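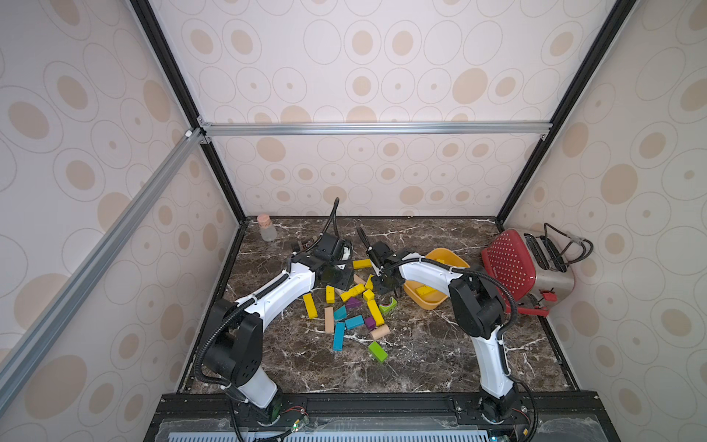
Two arms, one mess, one yellow block in the bowl.

Issa Nasrallah built these robot arms in a shared workshop. Their job is tidying. Yes, robots get chores too.

An arm bends at its joints, like your elbow, only with more wires and less complaining. 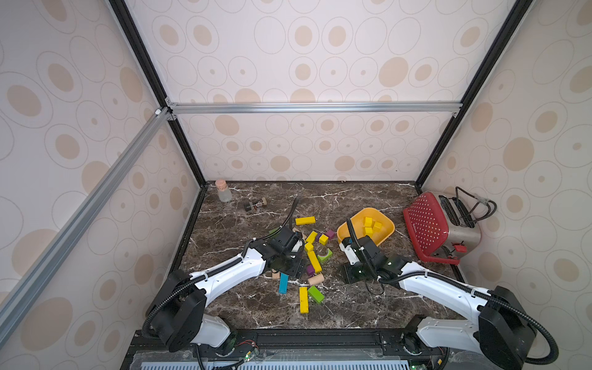

Four yellow cubes in the bowl, and plenty of blocks still out.

The gripper is the hand. It has two fingers, so no piano lessons yet.
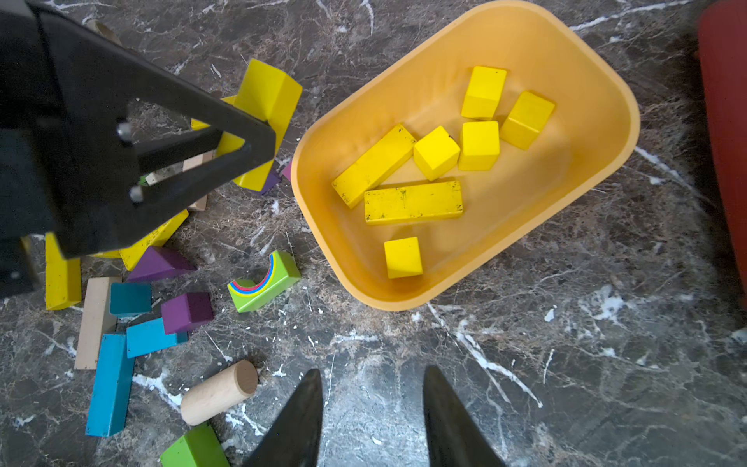
Try it yourself

Pick up a block with two fingers. Now do it wearing oven mitts.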